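Brarura Publishes Chore Test Results for Single-Arm Kitchen Robots

ROKVILLE - Brarura, a developer of control software for household robots, today published the December results of its Flirnus test series, which measures how well a robot arm handles ordinary kitchen work. The company's own summary is cautious: picking up is largely solved for firm objects, putting away is not.

Flirnus consists of 360 tasks set in simulated kitchens. Each task is a short written instruction, such as moving a piece of produce out of a colander, clearing a drying rack or closing a cabinet door. The arm gets 2 attempts per task. A task counts as passed only if the object ends up where the instruction says and nothing else has been knocked over.

The arm completed more than 100 tasks on the first attempt. Most failures came in work at the sink, where thin wire, raised rims and a tall faucet leave little room for the wrist to turn. Soft goods and stacked plates were left out of this release.

"A person does these jobs while talking on the phone," said Horațiu Nistor of Brarura. "The arm needs the whole counter to itself and still takes too long. We would not sell it for home use on these numbers."

Shop-floor results were better. In a separate simulated trial set up with parts supplier Dvořáček, the same software sorted fittings into bins with fewer dropped items, mainly because bin positions were fixed in advance.

The task list and scoring rules are available on request from the Brarura office in Rokville. A second release will add drawers and dishwasher loading.

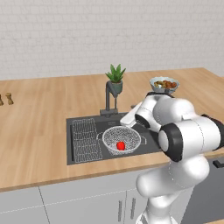 Consuelo Valderrama replied that speed matters less to her than the pass rule: if someone has to stand by and check every item, the chore has only changed hands, and she would like the next release to report how often a person had to step in.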